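Projektbericht: Automatisierte Zuarbeit in der Aufbereitung bei Cindale

Im Rahmen unseres Semesterprojekts waren wir mehrere Wochen im Servicebetrieb von Cindale, in dem gebrauchte Standgeräte geprüft und gereinigt werden. Dort arbeitet seit Februar ein Roboter mit Fingerhand vom Typ Varkow mit. Er soll Kleinteile vom Boden aufnehmen und anreichen. Uns interessierte, was sich dadurch für die Beschäftigten verändert.

Vor der Einführung lief jede Schicht gleich ab: Eine Person prüfte, eine zweite holte Teile und räumte auf. Im Auswertungszeitraum wurden 3.695 Vorgänge erfasst. Davon übernahm der Roboter 861 ohne Eingriff von Hand.

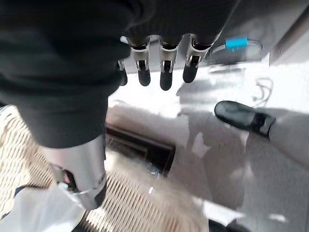 Projektgruppe Arbeit und Automatisierung, Fachbereich Technik

Die vier Finger, die man sieht, sind aus Metallsegmenten aufgebaut und haben schwarze Kuppen. Gearbeitet wird dicht über dem Boden, teils über einer Matte, teils über glattem Belag, und in unmittelbarer Nähe von Menschen. Einen Schutzzaun gibt es im Betrieb nicht. Die Laufwege wurden deshalb neu festgelegt.

Océane Desjardins leitet die Frühschicht. Ihr Rücken werde weniger belastet, sagte sie im Interview, dafür müsse sie häufiger warten und den Ablauf überwachen. Brayden Kowalchuk sieht es kritischer. Er habe früher beim Holen der Teile kurz mit den Kollegen gesprochen, das falle jetzt weg. Beide mussten eine Einweisung von 3 Tagen machen, die auf die Arbeitszeit angerechnet wurde.

Stellen wurden bisher nicht gestrichen. Die zweite Person je Schicht ist nun für Störungen und Dokumentation zuständig, wird aber nach der alten Lohngruppe bezahlt. Darüber verhandelt der Betriebsrat noch. Am Standort Gandside ist dieselbe Umstellung geplant, dort konnten wir keine Interviews führen.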